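Vakine open day – visitor remarks

stenano_desk
The February demonstration of hand-held grippers drew more than 16 visitors. Remarks are welcome in this thread.

mundeck4
The session was too short. Two stations would have served the group better.

nwachukwu_lab
I respectfully disagree. With one station, every visitor could hear the operator. The gripper has a white camera module on top – please see the attachment.

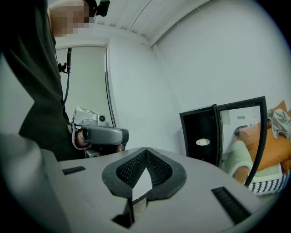

Reply from stenano_desk
Both views are noted. Further remarks will be accepted until 4 p.m.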